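Evening, garage

Finally got the Jurkari arm back on the bench tonight and I'm so happy with it! Swapped in the black fingers, ran the homing routine, then set out the foam letters. Three on the green plate, the others over on the left – and I still can't tell an a from a q once they're on their sides. 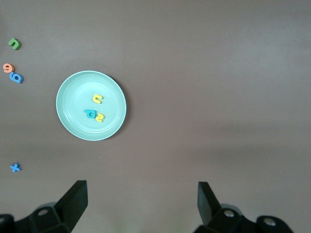
Before bed

Tindel script is at 212 lines now and needs a tidy. Grip force is set to 40, might go lower (foam dents so easily!). Tomorrow I want to try the little x first – it's off by itself, so there's room for the fingers. Must order more bolts.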